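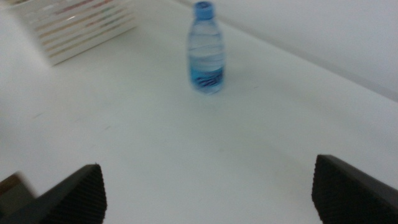 How much room should I leave in a plastic water bottle before I freeze it?

Pour out enough that the water sits below where the shoulder starts to slope, then put the cap back on loosely until it is frozen. Water expands as it freezes and needs somewhere to go.

Freezing drinks to use in place of ice in a cooler
Posted by Marlina Raju in Camping and Outdoors

We are going to Ondau Lake in August for three nights and there is no store near the campground. The last time we used bagged ice it had melted by the second afternoon, and the lunch meat was floating in it. I had to throw out the meat and a block of cheese.

This time I want to freeze the drinks and pack those around the food. Our cooler is an older Histden, the kind with a drain plug and a hinged lid. The lid doesn't seal as well as it used to. I was going to freeze plain water, bottled tea and some soda. Can I do all of that, and will it keep the food cold long enough? My freezer is the small one on top of the fridge, so I can't fit everything in at once.

Arsalan Talpur

Water is fine. Tea is mostly fine. Do not freeze the soda.

Commercial tea bottles are often filled high, so open each one and drink some or pour it off first. Once you have broken the seal, treat it as opened and drink it soon after it thaws. The sugar also makes it freeze slower than water, and it may stay slushy in a weak freezer. It tastes a little uneven as it melts, because the sweet part melts first. Shake it.

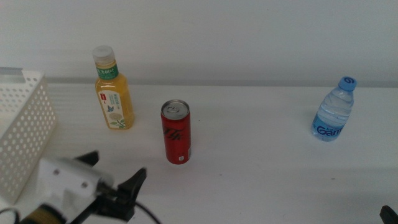 Bottled tea, filled nearly to the shoulder.

For your cooler, the small freezer is less of a problem than you think. Start four or five days ahead and freeze in batches. Lay the bottles down once they are solid and stand the new ones in front. Chill everything else in the fridge overnight, including the food, and put the closed cooler in the coolest room of the house the night before with a frozen bottle inside. A warm cooler uses up a lot of your ice in the first few hours.
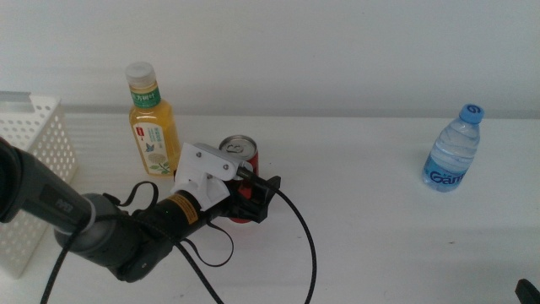 When you pack, put frozen bottles on the bottom, then meat, then more bottles, then dairy and anything you will eat on the first day. Fill the gaps with towels. Empty space is what melts your ice. If the lid is loose, lay a folded blanket over the top of the cooler and keep it in the shade, and move it when the shade moves.

Put a fridge thermometer in with the meat. If it has been above 40 degrees for more than two hours, throw the meat out.

Ilham Sutanto

just get a better cooler. I have a Naidoo and never had a problem

Izzati Mandagi

I agree with most of what Arsalan wrote, but I would take 2 coolers if you have room in the car. Drinks go in the cheap one, because kids open it all day long. Food goes in the good one and it stays shut until meals.

For the food cooler I use 700 ml bottles. The little ones thaw too fast and the big jugs don't fit around anything. I bought mine at Bundum and I have reused them for several summers. Check the caps for cracks every time you take them out of the freezer.

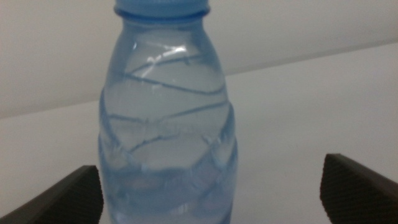 Surachet Thaweesak: Do you leave the caps off until they freeze? I tried that with mine and the water picked up a taste from the fish in the freezer.

Izzati Mandagi: I leave them on but loose, then tighten them when they are solid. Baking soda in the freezer helped with the smell too.

Marlina Raju: Thanks, all. I will leave the soda out of the freezer and borrow my sister's cooler for the drinks.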